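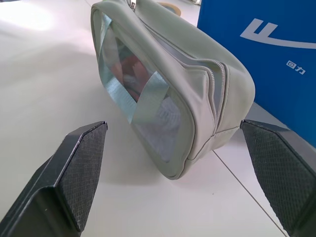
Pouch bag with clear end window, sage green. Soft fabric, metal zipper, two strips of duct tape across the window.

Bags, Cases and Pouches
Flisden Household Collection, Gallery 3

The Flisden Household Collection holds 519 objects used for carrying, wrapping and storing the contents of the home. Bags and pouches form one of its smaller groups, with 43 pieces cataloged to date. This page presents the sage green pouch bag, which joined the study series in December and is now available for handling by appointment.

The bag is a soft, pillow-ended form. The transparent plastic window is set into the end panel and bordered in the same pale green fabric as the body. A stitched seam follows the edge of the panel, and the zipper curves beside it along the length of the bag, closing with a small silver pull.

Windows of this kind are common in bags intended for travel and for linen storage, where the owner benefits from seeing what has been packed before opening the zipper. A pinkish-red item shows through the upper part of the plastic, with a white, textured item below it. The collection keeps pouches filled wherever possible, as an empty bag of soft fabric gives visitors little sense of its working shape.

Both strips of tape have been recorded as part of the object. One runs from the top rim of the window down its left side; the other crosses at a diagonal. It is the policy of the collection to leave tape, labels, knots and hand stitching in place – including those that cover a maker's original work – unless they present a risk to neighboring pieces.

Notes on the group

The remaining bags and pouches are arranged by closure. Drawstring pieces are kept in the Olano cabinet, together with the flat envelopes and roll-up cases. Zippered pieces are kept in the Kobori drawers, which were fitted with deeper trays to allow rounded bags to be stored without pressure on their seams.

Catalog entries for the group were revised by Marcelino Rocha, who also prepared the color terms now in use. "Sage" is applied to pale grayish greens only. Darker greens previously listed under the same word have been moved to "olive" or "moss," and readers consulting the printed list should allow for the change.

Viewing and handling

Handling sessions begin at 10:30 a.m. and are limited to one drawer per visit. Please name the closure type and color when making a request. Zippers may be opened by staff only. Visitors are asked to remove rings and bracelets before handling soft fabrics.

Prints and reproduction

Prints from this gallery may be ordered through Trendico in editions of up to 100. Digital copies for classroom use are supplied free of charge to schools. Requests for publication should state the title of the work and the size of the print run; runs above 400 require written permission from the collection office.

Credit line: Flisden Household Collection, Bags, Cases and Pouches.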